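PRESS RELEASE

Drindell student robotics club to show two-armed cloth handling project in December - and asks visitors not to expect too much

The robotics club at Drindell College will open its workshop to the public in December, to show a year's work on teaching a pair of robot arms to handle small pieces of cloth. The project is called Feltance. Entry is free and doors open at 4pm.

The club would like to be plain about what is on offer. Feltance can't do your laundry. It can't fold a shirt. On a good afternoon it can pick up a limp scrap of material, pass it from one hand to the other and put it down somewhere near where it was meant to go. On a bad afternoon it does the first of these and then stops.

Students have logged 1,145 attempts at the hand-to-hand pass since the project began. Of those, 303 met the club's own test, which asks that the cloth change hands without being dropped and without anybody reaching in to help. Readers can work out the rate for themselves. The club has seen a good many student robot videos with much better figures, and has also noticed how often those videos are short.

Cloth was chosen as the subject after a long argument. A block stays the same shape when you pick it up, and most school competitions are built on blocks. A bit of thin fabric sags, twists and hides its own corners, and a program that coped with it in the morning may be no use by teatime. 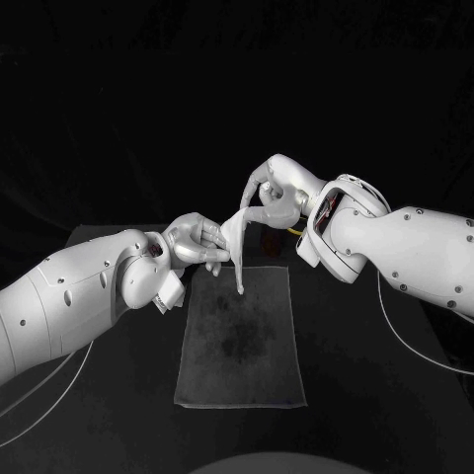
The 11 students on the project are split between those who write the control software and those who keep the hardware going, and the second group would like it known that theirs is the bigger job. Cable faults alone took up most of the spring term.

Feltance was also entered for the Britaseck Challenge, a contest for college teams, where it came in the lower half of the table. Judges praised the written log and were less taken with the speed. The club accepts both remarks, though it still thinks a contest that gives more marks for the poster than for repeat runs has its priorities wrong.

Visitors in December will see live attempts, failed ones included. There will be no edited highlights on a screen. The full log will be out on a table for anyone who wants to check the sums, and students will take questions until 6pm. The workshop is behind the Joseph Building, at the far end of the car park, and has step-free access from the side door.

Schools wishing to bring a group should write to the Drindell College office.

ENDS

Comments (3)

millbrook_dad
Refreshing to read one of these that gives the failures. Will there be parking?

Tansy44
So about one in four. My toddler does better with a flannel - but I'll come along anyway.

old lathe hand
Agree about the posters. Same at every contest I ever helped at.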